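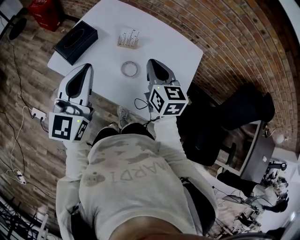 Chapter 7
Why Scientists Gather: Research Centers and the Countries That Host Them

Suppose you run a small country with good schools, a growing capital and one very old observatory. How do you get the world's researchers to come and work there? That was the puzzle facing the science ministry of Cusska in August 2000, and it makes a wonderful way into this chapter!

The ministry's first plan was simple: put up a building, buy the best instruments it could afford, and wait. The building was lovely. Very few people came. Fitzgerald Quintanilla, the young chemist put in charge of the Zodora Institute, spent his first winter writing letters to 67 laboratories abroad, asking each one what would make its staff pack a suitcase. Nine wrote back, and their answers fill the first section of this chapter. They wanted visas that arrived on time, schools for their children, and local colleagues to argue with over lunch – new microscopes came a long way down the list.

We will follow Zodora from those letters to its partnership with the Flevik water laboratory, and see how a shared study of river silt changed farming in two valleys. Along the way you will meet some big questions. Who should own the results when three governments pay for the work? Should a visiting team have to train local students? Keep a notebook handy as you read, and jot down your own answers before you reach ours.

Key terms: host country, joint grant, visiting fellow, center of excellence, brain drain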